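Stop reporting the average

26 September 2020

Quick one, been meaning to write this since August. Success rate is a bad number. There, said it.

Everybody in manipulation does the same thing now. Train the policy, run 60 trials, report a percent, done. Fanuvia's last writeup did it, we did it at Lustine, the Kiều results did it too. And the percent goes in the abstract and people compare it to some other percent from a different room with different stuff on the floor. Meaningless. Or close to it.

What bugs me most is soft things. Bags, film, cloth. A mug is a mug every time you set it down. A bag isn't. You reset it and it's a new problem, so "60 trials of the same task" is really 60 different tasks and the average just mushes them together. Some starts are easy. Some I couldn't do wearing gloves. A method that only gets the easy ones can look fine on paper, because who picks the starts? We do. And we pick nice ones, even when we dont mean to.

More data was supposed to fix it. We went from 900 demos to 3,000 and the number went up and I still can't tell you what got better. Opening? Regrasping? Just more luck on the first pinch? The average won't say.

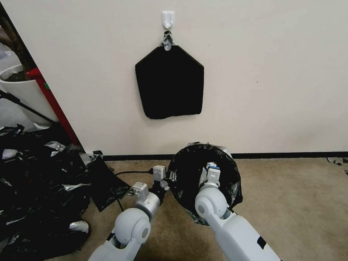
So what should a paper report instead?

Results by starting state, with every failure sorted by the step where it happened. Grasp, open, insert, whatever your steps are.

It's not much work. Dultia, our little logging script, does it in 5 columns. Black plastic is where I'd look first: shiny in the folds, dull on the flat parts, the depth reading goes to mush and a second gripper going for the rim has to guess. That's a percieption failure. Dropping the rim after you had it is a control failure. Same zero in the table, totally different fix.

Reviewers could ask for this tomorrow. I'd start by asking it of myself, our next one has the table in it or I don't sign off. More later, the arms are free and I have the slot.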